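Gramell 400 Matte Interior Paint – Long-Term Review

Posted 2022-12-21 by Ezequiel Mendoza

The Gramell 400 is a water-based acrylic for interior walls, trim and furniture, sold in quart and gallon cans. The maker lists it as self-priming on previously painted surfaces and dry to recoat in three hours. I bought two gallons in January for a home office and a set of built-in shelves, and have used another quart since for touch-ups. Everything was paid for at retail.

Application

The paint is thicker in the can than most wall paints in this price range. It should be stirred by hand from the bottom, as the pigment settles into a firm layer after a few weeks on the shelf. Shaking alone did not lift that layer in my second can. I did not thin it for rolling. For brushing trim I added a small splash of water per quart, within the limit printed on the label, and the drag on the brush was much reduced.

On walls I used a 3/8 inch microfiber roller. Spatter was low. The wet edge stays workable long enough to finish one wall of a small room without hurrying, provided the heat is turned down. With a forced-air register blowing across the wall, lap marks showed up in the first coat and were still faintly visible after the second.

Recoat time was accurate on drywall. On the shelves, which had an old alkyd finish, three hours was too short. The first coat pulled under the roller at the inside corners. I waited overnight for the remaining boards and had no further trouble.

Coverage

Two coats covered a light gray wall in the paler tints. The strong reds and purples are a different matter. These are mixed into the deep base, which carries very little white, and the first coat looks streaky no matter how it is applied. Plan on three coats, or two over a tinted gray primer. The label mentions this in small type on the back of the can. It belongs on the front.

Color

I chose a magenta-violet for the shelves and a plain off-white for the walls. A saturated violet shifts a good deal with the light. Under a 2700 K lamp it moves toward red, and on a north-facing wall in the morning it looks almost blue. A large flat panel will also show several shades at once, depending on how the light falls on it. Small paper swatches do not prepare you for this, and I recommend looking at a big rendered or painted surface before ordering a deep tint.

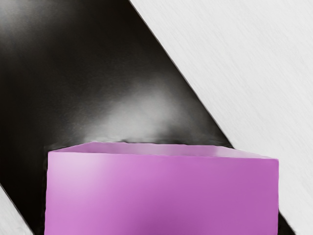
Magenta-violet on a large block (computer rendering). The top is paler and more lavender, and the front runs from pinkish at upper left to deeper purple at bottom center.

Batch matching was good for the off-white. The violet quart I bought in the fall was slightly darker than the original gallon, enough to see on a vertical surface at arm's length. If a job needs more than one can of a deep color, mix them together in a larger bucket first.

Durability

After six days of cure the wall finish took light wiping with a damp cloth. Full hardness took much longer. Books left on the violet shelves in the second week stuck slightly and lifted a few flecks of paint when moved. By the end of the first month the sticking had stopped.

Burnishing is the main weakness. Rubbing a matte surface leaves a shiny patch, and in the deep tints it shows clearly. The strip of wall behind my chair has one, and so does the front edge of the lowest shelf. Touch-ups by brush blend well in the off-white and poorly in the violet, where I had to recoat the full board from edge to edge.

Comparison

I had half a gallon of Amden matte left over from a hallway and used it inside a closet. It flows out better and leaves fewer brush marks, but needed one more coat over the same gray. Ľubomír Vaněk, who paints cabinets in Campbell and lent me his sprayer for the shelf backs, prefers Gralulex for anything that gets handled. His objection to the Gramell is the slow cure, and on shelving I agree with him. For walls he considers the two equal.

Cleanup

Soap and warm water, if done promptly. Dried paint in a roller cover is not worth fighting. The can rim is deep and fills quickly – punch a few drain holes in it before pouring, or the lid will glue itself down.

Verdict

Recommended for walls in light and medium tints. Acceptable for trim with a long cure. For shelves or furniture in a deep color, add a clear coat or buy something harder. I have not tested the satin version or the exterior line.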